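Clula Sports Equipment
Training Equipment / Soccer / Rebounders

Stillow Soccer Rebounder, Full Width
Item no. 293
Availability: Ships from the Chiba warehouse

The Stillow is a full-width rebounder for schools, clubs and municipal recreation departments. It returns ground passes and low shots to the player and may be used for individual practice, goalkeeper drills and small-group sessions. The frame is powder-coated steel. The net is knotless and is held under tension by elastic loops, which can be replaced one at a time.

The angle of the net is set by a pin on each side. The upright position gives a return along the ground. The tilted positions lift the ball for heading, volleying and catching practice. Both pins must be placed in matching holes before play begins.
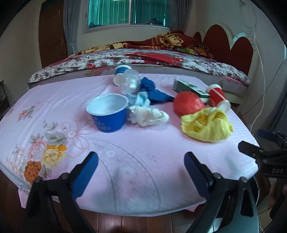

The net is tensioned for regulation soccer balls in sizes 3, 4 and 5. Balls should be inflated to the pressure printed on the panel. Futsal balls may be used, although the return will be shorter. Toy balls are outside the range of the product, and a clear plastic ball like the one next to the tipped blue paper cup should be kept for other games. Basketballs and medicine balls put excess load on the elastic loops and must not be used.

Specifications
Width: 141 inches
Weight: 45 pounds
Frame: powder-coated steel
Net: knotless, white
Surface: grass, artificial turf or indoor court
Anchoring: ground stakes (included) or sandbags (sold separately)

Assembly and placement
Two adults are required for assembly. All bolts should be tightened by hand first and then with the wrench supplied. The rebounder must be anchored whenever it is in use. Indoors, the rubber feet should be fitted and sandbags placed on the rear bar.

Care
Check the loops and the net before each session. Wipe the frame with a damp cloth and remove soil from the pin holes. The net should be taken off and stored dry when the rebounder will not be used for a long period.

Warranty
The frame is covered for two years from the date of delivery. Nets and elastic loops are treated as wearing parts and are not covered.

Related items
Flillow carry bag
Replacement elastic loops
Sandbag set for indoor use

Institutional customers may order by purchase order. Orders received by noon on Wednesday are sent out the same week.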